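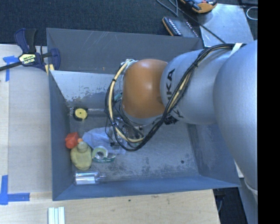 Zanholm 作業台 立ち作業用

Zanholm(ザンホルム)は、立ったまま使うことを前提にした木製天板の作業台です。設計はMovnessのゾルターン・ヤカブが担当し、組み立てと仕上げはSestportの工房で行っています。工房や教室、店舗の裏方、家庭のガレージなどでお使いいただいています。

寸法と仕様

高さ 900 mm(天板上面まで。アジャスターを最も縮めた状態)
奥行 70 cm
幅 3種類(小・中・大)
天板 ビーチ集成材、植物油仕上げ
脚部 スチール角パイプ、粉体塗装
耐荷重 100 kg(天板全体に均等に載せた場合)
付属品 固定用ボルト一式、六角レンチ、アジャスター、天板補修用の油(小瓶)
組み立て お客様組み立て

天板について

天板は幅の狭いビーチ材を横にはぎ合わせたものです。節の少ない材を選んでいますが、色の濃淡や細かい斑点は一枚ごとに異なります。色味を指定してのご注文はお受けしていません。複数台を並べて使う場合は、備考欄に「並べて使用」とお書きください。同じ時期に仕上げた天板から出荷します。

表面にはウレタン塗装をせず、植物油を塗って拭き取っただけの仕上げにしています。水滴を放置すると輪じみになり、鉄製の工具を濡れたまま置くと黒く変色します。傷や汚れが目立ってきたら、紙やすりで木目に沿って軽く研磨し、付属の油を薄く塗ってください。塗った後は布で十分に拭き取り、翌日まで物を置かないでください。

油を拭いた布は、丸めたまま放置すると自然発火するおそれがあります。水に浸してから廃棄してください。

脚部について

脚は左右の枠と後ろの横桟で構成しています。前側に横桟がないため、足元に箱や台車を入れられます。横揺れが気になるときは、まず後ろの横桟のボルトを締め直してください。それでも揺れる場合は床の不陸が原因のことが多く、アジャスターを一本ずつ回して調整します。

アンカーで床に固定する金具は別売りです。万力を取り付ける場合や、鋸引きのように横方向の力がかかる作業をする場合は、固定をおすすめします。万力は脚の真上に近い位置に付けてください。天板中央の前縁に付けると、締め込んだときに天板がたわむことがあります。

組み立ての手順

二人での作業をお願いします。床に毛布か段ボールを敷き、天板を裏返して置きます。左右の枠を天板裏の金具に合わせ、ボルトをすべて仮締めします。後ろの横桟を取り付けてから本締めに移ります。仮締めの段階で一か所だけ強く締めると、残りの穴が合わなくなります。本締めが終わったら、二人で両端を持って起こしてください。脚だけを支点にして片側から起こすと、金具が曲がる原因になります。

ボルトは使い始めてしばらくすると緩みます。八月のように湿度の高い時期と冬とでは天板の幅がわずかに変わるので、季節の変わり目にも確認してください。金具の穴は天板の伸縮を逃がすために長穴になっています。加工不良ではありません。

別売品

Arain 引き出し 天板の下に吊り下げる一段の引き出しです。小幅の台には取り付けできません。
下段棚板 後ろの横桟と左右の枠に載せる棚です。重い物は脚寄りに置いてください。
床固定金具 アンカーボルトは含みません。床の材質に合うものをご用意ください。
補修用油 付属の小瓶と同じものです。

ご使用の方から

陶芸教室で使っています。粘土の水分で天板が毛羽立つので、板を一枚敷くようにしました。脚は濡れた雑巾で拭いても今のところ錆びていません。(カースティ・キニアー様)

大サイズを購入。届いたときの梱包が長く、階段の踊り場で曲がれずに苦労しました。台そのものは満足しています。引き出しはもう少し深いほうがよかったです。(ロスコー・ドラクロワ様)

背の高い私には少し低く、アジャスターをいっぱいまで伸ばして使っています。(レヴェンテ・デアーク様)

配送と返品

天板と脚部は別々の梱包でお届けします。玄関先または一階の搬入口でのお渡しとなり、階上への運び上げは含みません。大サイズは梱包が長くなるため、ご注文前に廊下と階段の曲がり角をお確かめください。

輸送中の破損は、梱包を残したままご連絡ください。組み立て後の返品はお受けできませんが、金具やボルトの不足分は無料でお送りします。

仕様変更のお知らせ

2019年6月18日出荷分より、アジャスターの受け皿を樹脂製からゴム張りに変更しました。以前の脚にもそのまま取り付けられます。受け皿のみをご希望の方は、部品係オットー・ジェーリまでお問い合わせください。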